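Fixing marker dropouts on hand-held grippers

Most guides tell you to recalibrate when the tracking jumps. I did that for most of May at Merkside and it cured very little. Try the dull checks first.

1. Stop recording and put both grippers down. Keep the bad take – you will want it later.

2. Play it back slowly and note where each marker goes missing. Ours vanished for 14 frames at a time, nearly always while one hand was reaching round the side of something big.

3. Repeat the same reach with the other hand. If the fault stays with the gripper, suspect the printed marker. If it stays with the reach, suspect the angle.

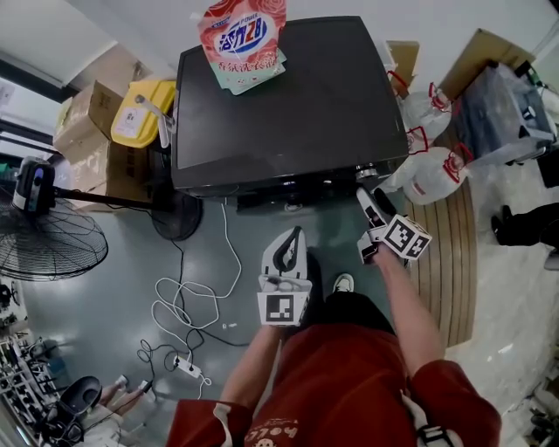 Both grippers at the black appliance, the right-hand one close to its lower corner.

4. Clear the floor before you go again. Cables by your feet are a trip hazard, and you will be looking at the gripper tips.

5. Do 20 short reaches, turning your wrist a little more each time. Write down where the dropouts start.

The Kandasamy script claims to patch gaps for you. I don't trust it past 3 frames. It draws a lovely smooth line through places the hand never went.

Recalibrate only if step 5 shows nothing.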